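Gumetti Fund — progress report, suturing practice project
Covers the period to end of February
Submitted by the Hallton skills room, Wanadbridge

Short version first. On track for sessions, a bit behind on the write-up, under on consumables, over on needles. Details below, sorry for the note form, the room is booked again at 2 and I want this in before then.

Sessions

539 closures done and logged since the grant started. Target for the full year is 1,396 so we need to pick up the pace in spring but not by a crazy amount. The slow part was the first month, when the tissue orders came in late and we could only run mornings. Since then no missed slots apart from one power problem.

What we look at for each closure: bite depth, spacing, whether the edges lie flat, how much thread is wasted. Scoring sheet is the Chaimongkol one, version 2, same as in the proposal. We tried adding a column for thread tension and dropped it — two scorers never agreed.

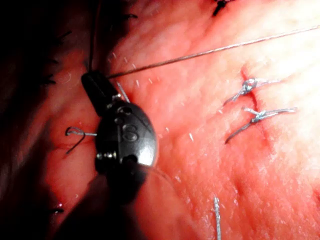 Thread handling is still the weakest score across the board. People pull through too fast, then stop and hunt for the tail. We now ask for a short pause after each bite and the tail kept to the same side every time. Scores are up a little on that since the change but I would not hang a result on it yet, too few closures scored so far.

Edges lying flat is the good news. Most closures now pass on the first look.

Materials

Tissue: enough for 10 more weeks at the current rate. New supplier is fine, thickness varies a bit more than we'd like. Keep it moist or it tears at the entry point, we lost a batch learning that.

Needles: 222 used, which is over plan. Curved ones only. Main cause is tips getting dulled or bent when they are grabbed too near the point. Also some just lost their edge from being re-used to long in January, my call, wrong call. Moved to a fixed limit per needle and the count has settled down.

Thread: under plan, no order needed before summer.

Needle passing

Started this block later than the proposal said. It's the handover from one side to the other, back end held firmly on the giving side, receiving side takes it without turning the curve. Sounds simple, eats up most of the session time. Drops are logged seperately from the closure scores so they dont drag the averages down. 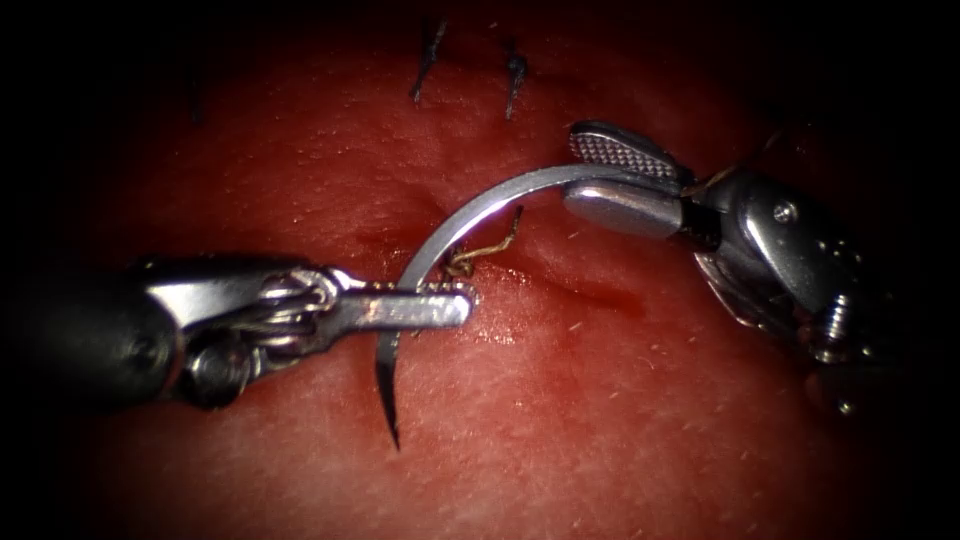
Will the needle overspend need extra money this year?
We can cover it from the thread line, which is well under, so no change to the total is requested.

Still to do

Write-up of the first block. Draft is half done, figures are in, discussion is not.
Second scorer to go back over the early sheets, the handwriting on some of those is bad.
Decide on tissue thickness — either we sort it on arrival or we write down the range and live with it. Leaning to the second.
Book the room for the summer block. Wanadbridge wants dates early.

Asks

One thing only: can the interim write-up move back by a month? Sessions would carry on as planned either way. Budget sheet goes over separately once the last invoice is in.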